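Dendrologie appliquée — Notes de cours, séance 2
Le douglas en plantation : exigences, conduite, récolte

1. Position systématique et aire d'origine

Le douglas (Pseudotsuga menziesii) appartient à la famille des Pinacées. Malgré l'un de ses noms usuels, « sapin de Douglas », il ne relève pas du genre Abies : ses cônes sont pendants et tombent entiers, et leurs bractées trifides dépassent nettement des écailles. L'aire naturelle couvre l'ouest de l'Amérique du Nord. On y distingue une variété côtière (var. menziesii), à croissance rapide, et une variété des Rocheuses (var. glauca), plus lente et sensible à la rouille suisse sous climat océanique. Seule la première est retenue dans ce cours. 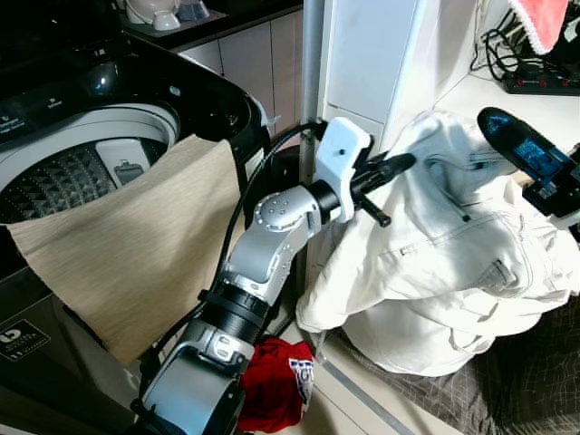 Dernière mise à jour de la page : mars

2. Exigences stationnelles

L'essence demande une alimentation en eau régulière. On retiendra comme seuil de travail une pluviométrie annuelle de 800 mm, à moduler selon la réserve utile du sol et l'exposition. Les sols acides à faiblement acides, profonds et bien drainés, conviennent. Sont à exclure :
— les sols carbonatés dès la surface (chlorose) ;
— les sols hydromorphes à nappe temporaire proche, où l'enracinement reste superficiel ;
— les cuvettes à gelées tardives, le débourrement étant assez précoce.

Les vents desséchants de fin d'hiver provoquent un rougissement physiologique des jeunes plants lorsque le sol est gelé et que la transpiration se poursuit. Les bourgeons restent le plus souvent viables. Il convient donc d'attendre le débourrement avant de décider d'un regarni.

La parcelle de référence de Villinari, à 454 m d'altitude, est installée sur un sol brun acide issu de schistes. Celle de Mutville, en bas de versant, présente un horizon compact qui limite la prospection racinaire ; les chablis y sont plus fréquents.
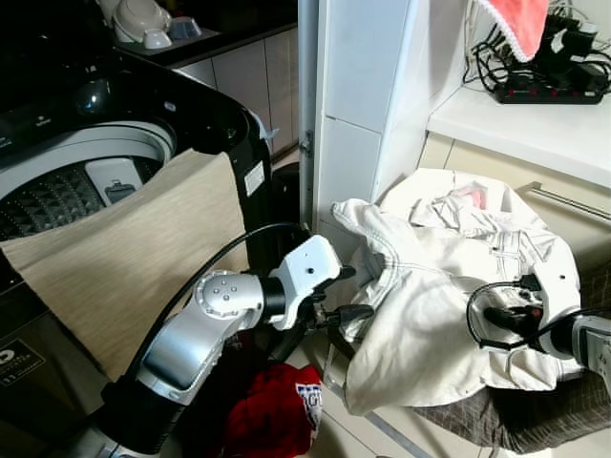
Rubrique : Sylviculture

3. Plantation et premiers entretiens

Les plants à racines nues, de deux ans, sont mis en place au printemps, peu avant la reprise de végétation. La conservation en jauge doit être brève, car le chevelu racinaire supporte mal le dessèchement. Le potet travaillé donne de meilleurs résultats que la fente simple sur sol tassé.

Les dégagements se concentrent sur les premières années. On surveillera en particulier l'hylobe (Hylobius abietis), dont les adultes rongent l'écorce au collet sur les coupes récentes de résineux, et les frottis de chevreuil. L'élagage artificiel ne concerne que les tiges d'avenir : l'élagage naturel est médiocre et les branches mortes persistent longtemps sur le fût.

4. Éclaircies

La première éclaircie intervient tôt, avant que les houppiers ne se réduisent. Un peuplement maintenu trop serré présente un rapport hauteur/diamètre élevé et devient instable au vent. Sur le dispositif Espinoza, les placettes éclaircies tardivement ont montré une réaction faible en diamètre

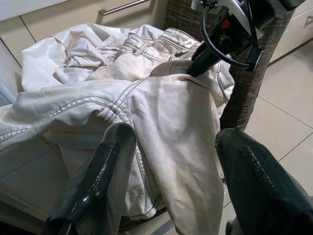 et une reprise irrégulière de la longueur des houppiers. On préférera des prélèvements modérés et rapprochés, avec une ouverture de cloisonnements lors du premier passage.

5. Bois

Le duramen, rosé à brun rouge, se distingue bien de l'aubier clair. Il peut être employé en extérieur hors contact du sol sans traitement, à condition que l'aubier soit purgé. Le contraste entre bois initial et bois final est marqué, d'où une certaine difficulté de finition.

À préparer pour la prochaine séance : relever sur la fiche de station de Mutville la profondeur de l'horizon compact et proposer un régime d'éclaircie compatible.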